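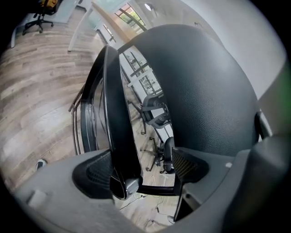

Sat 7 November

Sourdough day again, batch 17. I fed the Birnari starter last night before bed and it had domed up nicely by breakfast, so I went for it – same flour as last time, the Tsuchiya bread flour, but I took the water down to 70 percent. The dough felt so much better in my hands! Last week's was soup and I ended up scraping it off the counter with a bench knife.

Four sets of folds, half an hour apart. I forgot the third one (phone call, sorry) so it got done late and kind of rushed. Bulk went long because the kitchen was chilly. I should really write down the room temperature when I start, I keep saying that and I've been saying it since March.

Split it into 2 loaves. One is in the fridge overnight in the Sestby basket, the other I baked this afternoon in the old pot. Good spring, ear a bit lopsided, crust darker than I like on the bottom. Crumb is tighter near the base, so maybe still a touch under. Tastes great though, nice and tangy, and half of it is gone already.

For tomorrow: bake the cold one straight from the fridge, put a tray on the rack underneath, and take the lid off sooner. Rye is nearly out, need to order more. If anyone wants some starter there's a spare jar on the top shelf – please leave me the one with the blue lid.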